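The long way around to a sorted can

I have been putting off writing this one, partly because I wanted to have something finished to show for it and partly because every time I sat down to write I thought of one more thing I wanted to try first. It's 01/05/2021 as I type, the heating is making its ticking noise, and I have decided that unfinished is fine.

For those who are new here, I spend my working hours at a little outfit called Gillgate, where we teach robot arms to do chores by doing the chores ourselves, through the arms, again and again until there is enough of it saved up to train on. Since October the chore has been sorting. Bottles go in the yellow bin, cans go in the gray one. You could explain it to a three-year-old and then go and make a sandwich.

We call the project Vudon, which was a typo in a folder name once and never got corrected. I have grown very fond of it.

I want to talk about the part of the job I think about most, which is what goes on in your own hands when you are the one steering. I came to this from the software side and I had a picture in my head of the demonstrations as raw material, like flour. You order so many sacks of it and then the interesting part starts. Then I was put on the controls for my first long session and found that the flour has opinions! If I'm tired, the arm looks tired. If I'm nervous about a bottle rolling off, I creep up on it from above with lots of little stops, and weeks later the trained arm will creep up on bottles with lots of little stops, in front of everybody, and I sit there feeling as if somebody has read my diary aloud.

We have 3,279 saved demonstrations now, all told. I would guess I could pick mine out of the pile without looking at the names.

Bottles I learned to like fairly quickly. They have a neck and a shoulder, so there's a right place to take hold of them, and you can be a little sloppy about the angle and still get them over the rim. Cans are another story, and the slim ones especially. They lie there at whatever angle they please, and before you even start moving you have to decide which way you're going to turn the wrist to meet them.
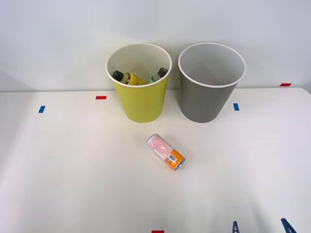 Ello thinks I make too much of the wrist, and that a new operator should be told to grab the can any way that works and let the variety sort itself out in training. We have gone back and forth on this over a great many cups of coffee. My own feeling is that variety is lovely when it comes from the table — the can farther left, the can turned around, the bottles already in the bin leaning some other way — and much less lovely when it comes from the person, who went in from one side before lunch and the other side afterward for no reason anyone could give. The first kind teaches the arm something about cans. The second kind teaches it something about lunch.

So for the slim cans I settled on a little routine, and I'll write it down here because two people have asked me for it by email and I keep giving slightly different answers.

I look before I touch the controls. I mean really look, a good slow breath's worth, with my hands in my lap. I decide on the wrist angle and I say it to myself, out loud if the room is empty. Then I bring the arm over and turn the wrist early, while there's still plenty of air between the fingers and the table, so that the last stretch is only coming down. If I have guessed the angle wrong I go back up and start the turn over, because fiddling with it low down is how cans get nudged. And I close the fingers a touch slower than I want to.

That's all there is to it. It does look a bit fussy written out like that, and my first 40 tries at it were slower than what I'd been doing before, which was discouraging. Somewhere in the second 40 it stopped feeling like a list and began to feel like reaching for something.

The bit I still can't do gracefully is the moment when the gripper gets between me and the can. You have lined everything up so nicely, and then your own machinery covers the middle of the thing you're trying to pick up and you have to go on what you can see at the ends.

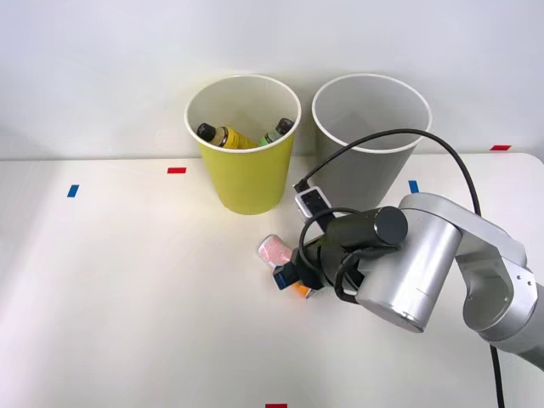 Mägi asked me whether it wouldn't be kinder to everyone to give the operator a second view for that last bit and be done with the guesswork. I went home and thought about it all evening. I would certainly enjoy it! But I keep coming back to the question of what the arm gets to see when its turn comes. If I make my decisions from a view that the trained arm won't have, then I'm showing it an answer and hiding how I got there, and it will copy the movement without any of the sense behind it. If the extra view goes into the training as well, fine, I'm all for it, and I'd like to try that next. I just want us both looking at the same thing.

Which brings me to the question I have been circling for a while now, about mistakes. I used to throw away every demonstration where I fumbled. One nudge and out it went. These days I keep a fumble if I recovered from it calmly, and I put a note beside it so that we can leave it out later if I'm wrong. An arm that has only ever been shown clean pickups has no idea what to do when a can rolls an inch to the side. It closes on nothing and carries the nothing carefully over to the gray bin. I have watched it do this and it's surprisingly sad.

I don't have a tidy result on the fumbles yet. The next training run should have a good helping of them in it, and I'll put up the comparison when I have it, along with the notes template, which still needs its column headings fixed.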